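Two-arm setup for a home kitchen lab: where would you put the money first?
Posted in Planning & Budgets 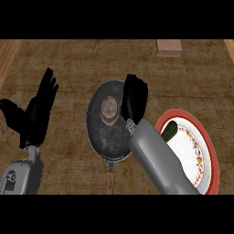

Myrto Vasilakis
Are you set on hands with fingers? My advice would be to price the whole thing with plain two-jaw grippers first, then see what the fingers add. Asking now before you get forty replies about arms and none about the rest of it!

plostberg_kitchen
Ha, fair question, and I should have put more words in the first post. I got so excited about having the sim running that I posted the render and hit send.

So, the plan. I'm working in simulation first – pan, plate, a patty, a green vegetable, two arms with fingered black hands – and I want to have real hardware on a real bench by March. The sim costs me nothing except evenings, and I love it, but at some point I have to buy things. My total is fixed. What I can't decide is how to split it between arms, hands, and everything else (mounts, power, spare parts, a bench that doesn't wobble). The tasks are all stovetop stuff: move the pan, lift the patty, get food onto the plate.

On the hands, yes, I'm pretty set. A pan handle and a soft round patty are such different things to hold, and I'd like one hand that can try both.

Jinfeng Lü
Great project. I went the other way from what Myrto is saying and I'd do it again. Bought the hands first, one left and one right, and clamped them to a shelf for two months while I saved for arms. You learn so much just closing fingers on things! By the time the arms came I knew which grips worked and which ones popped a cable.

What I'd put on your list today: spare fingertips. Mine were 149 a set from Bitomora and I've been through 2 sets already. I had zero in the budget for that.

Myrto Vasilakis
Jinfeng, you also had a job that let you use their machine shop. Most people don't. If a finger goes on a hobby budget the whole hand sits in a box for six weeks, and with two hands you have twice the chance of that happening.

I'm not against hands. I have one. I'm against buying two on day one.

Jinfeng Lü
OK, the machine shop did help, I'll give you that.

sorcha_m
Can I argue for the boring column? Mounts and bench. Look at how low your arms come in on the near side, with the pan handle pointing back between them. That's a nice layout in sim where the table weighs whatever you say it weighs. On a real table every time both arms swing the same way the whole top wants to go with them. I spent 1650 on a steel-frame bench from Broltameck and my arms got better overnight without a single line of code changing. Best purchase in the room.

Also – wider than you think. Your right forearm is already lying across half the plate. You'll want elbow space.

plostberg_kitchen
Oh, that's a good catch about the forearm. I'd been telling myself it was a camera angle thing, but if I move the plate out another hand's width I can test it tonight for free. And 1650 for the bench hurts a little, but I believe you.

Roxana Arango
Disagree with Sorcha on the price, agree on the idea. Used machinist's bench, bolted to the floor, done. Mine was 100 plus a borrowed van and it does not move. The money you save goes into a second power supply, which everybody forgets and then both arms stop when one trips.

sorcha_m
If you can bolt to the floor, sure! I rent. My landlord has opinions about holes.

Anqi Hao
Something different: do you need to buy two arms in the same order? The seller I used (Xie, small shop, slow email, very good packing) would hold a price on the second one for a season. I started with the right arm, got the pan pushing around reliably, and had a much better idea of the reach I needed before I paid for the left. I ended up picking a longer one. If I'd ordered the pair I would have been stuck.

Your sim can help there too. Turn off the left arm for a week and write down every task you miss it for. If the list is short, wait.

Myrto Vasilakis
This. One arm, one hand, good bench, and keep nearly a third back for things that break.

Jinfeng Lü
A third! You'd never get to the fun part. Holding the pan still with one hand while the other lifts something off it IS the project, as I read it.

plostberg_kitchen
It is, kind of. But I like Anqi's week without the left arm, and I'm going to try it before I write any more numbers in my spreadsheet. Current draft: bench (used, thanks Roxana, I'm allowed to bolt), right arm and right hand, one set of spare fingertips, second power supply. Left side goes on a separate page with a price hold if I can get one.

Jinfeng, which fingertips did you go for, the soft ones or the ridged?

Jinfeng Lü
Ridged for the handle, soft for anything you'd eat. Get the soft ones first, they wear out faster.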